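Lener Pick Set, simulated - README and known fault notice

Version with fault annotations, 2023-07-25

Summary

The Lener pick set holds 4000 simulated episodes of a single arm working over a flat tabletop. Each episode has rendered images, joint positions, commanded gripper width, measured gripper width and contact flags. It was produced at Hallent with the Hota scene generator. This notice covers a fault in the contact flags and should be read before any training run that uses them.

The fault

In 125 episodes the contact flag goes true before the gripper has reached the object. The controller takes the flag as a completed approach, closes the fingers early and starts the lift. The object stays on the table, or is pushed along it by one finger. The episode is still labeled "success" because the label was computed from the flag and the final arm height, and object height was never checked.

The early flag comes from the collision mesh of the gripper. A January update to the Hota asset library replaced the fingertip mesh with a convex hull that extends past the rendered fingertip. The images were not affected. A person looking at the renders sees a gap where the physics engine reports a touch, and the reverse can also occur when the wrist is tilted.

Affected episodes involve flat objects approached with the wrist bent well away from vertical. Tall objects are grasped from the side and the hull error has no measurable effect on them.
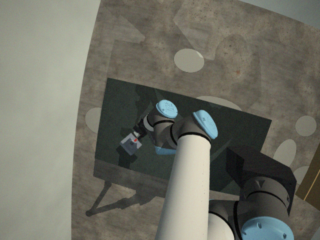

A comment on the issue tracker from Barbosa disagreed with the scope given here, saying that the flag is also wrong on release: the hull keeps contact alive after the fingers open, so any policy that waits for the flag to clear will hang over the table until timeout. We reran the release phase and confirmed this in 27 further episodes. They are listed separately, as the success label in those episodes is correct and only the timing is wrong.

Safety note

Do not use the contact flag from this version as a stop condition on real hardware. A policy trained on it can learn to close and lift while still moving down. In simulation the table absorbs this without consequence. On a physical arm the same motion loads the wrist and may trip the force limit - or damage the gripper if the limit is set too high.

Files

episodes/ - one folder per episode, images and state logs
labels.csv - original labels, unchanged
labels_fixed.csv - success recomputed from object height
fault_early.txt - episodes with early contact
fault_release.txt - episodes with late release

State logs are sampled at 60 Hz. Contact flags are written at the same rate and are not filtered.

Recommended use

Load labels_fixed.csv in place of labels.csv. Drop everything in fault_early.txt if the model reads contact as an input. Image-only models can keep those episodes, provided the fixed labels are used. For release timing, use measured gripper width.

Open items

The original fingertip mesh has been restored in the generator, but the set has not been rendered again. Friction values for the thin objects are still defaults. Shadow direction varies between scenes and is not recorded in the logs.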